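Treloar Household Handling Set, release 4
README and data card

Read this before you train on anything. The short version is that 2,544 episodes were recorded and 2,482 are in the release, and the difference matters more than the headline number. The rest were dropped under the exclusion rules below, and the rejects log tells you which rule hit which episode. If your own count is different, your download is broken or ours is. Check the manifest first.

What is in it
Two-arm handling of clothing and bedding, seen from a head camera, with joint states for both arms and hands. Each episode has a task label, an outcome label and an operator code. Recorded at the Dollgate and Kakon rooms. Lighting differs between the two, and we made no attempt to correct for it.

What it claims
Very little. Release 3 called itself "compliant with good practice," and we took that line out in August. Whose good practice? The Triliswood recording rules, which this release follows, are a house document of 19 rules. They were written by people who also had a recording target to hit. They are not a safety standard. Following them tells you the files were made the same way each time, and that's all you should read into it.

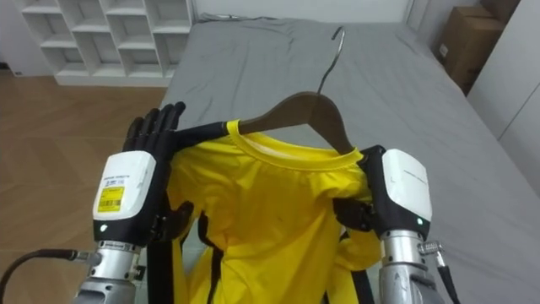
Rule 7 covers outcome labels, and it is the one we argue about most. It says a garment task is a success when the item is "properly supported." That wording is too soft to label against. Take a T-shirt on a wooden hanger with a robot hand at each end: one hand is wrapped over the shoulder of the shirt, fabric and all, while the other has its fingers up and seems to do little more than press on the hanger. Is the hanger carrying the shirt, or is the right hand? Two labelers can look at that and both be sensible and still disagree. In this release, a hanging episode counts as a success only if the shirt stays on after both hands let go. Anything that ends before the release is labeled "incomplete," even when it looks fine.

Exclusion rules
Drop the episode if joint states and video drift apart.
Drop it if the operator code is missing.
Drop it if a person enters the reach of the arms. Keep the incident note.
Do not drop it for being ugly. Fumbles stay in.

Known problems
Outcome labels from Kakon were checked by the same people who ran the sessions. We don't like this either.
Rule 12 asks for a stop-button test before each session. The log only shows a ticked box. Don't cite it as evidence that a test took place.
Garment variety is poor. A model that does well here may just know our laundry.

Not suitable for
Safety cases, force limits, or any claim about working near people.

Changes since release 3
Rule 7 labels redone for all hanging episodes. Operator codes replaced. Compliance wording removed.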